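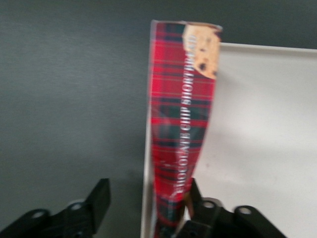 A box of chocolate chip shortbread held between the fingers of a gripper, with a white tray behind it.

The Mundby Open Day was a public demonstration of robotic handling held at the Mundby workshop on 25 April 2021. It was organized by Tredov, a maker of gripping equipment, and directed by the engineer Emiko Hirano. Attendance was recorded as 659.

Background

Tredov had opened the workshop to trade visitors each January but had not previously admitted the general public. Hirano proposed a program built on ordinary groceries, so that visitors could judge the work against their own experience of shopping and packing. The control software, known as Flulau, was supplied by Worku under a separate agreement.

Demonstrations

The program was divided into nine sessions. The handling sessions used packaged goods and a white tray on a plain gray surface. Thin cardboard was of particular interest to visitors from the packing trade – it creases easily, and a grip that is secure may still mark the box.
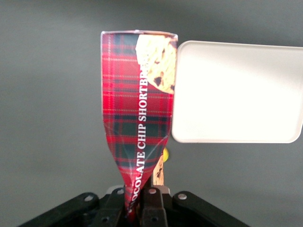 Tartan shortbread package gripped at its base, where the cardboard is creased and folded.

Hirano gave two talks on grip force, both followed by questions from the floor. A printed guide to the sessions was issued in an edition of 900 copies. Remaining copies were later placed in the Mundby reading room, together with the visitors' book.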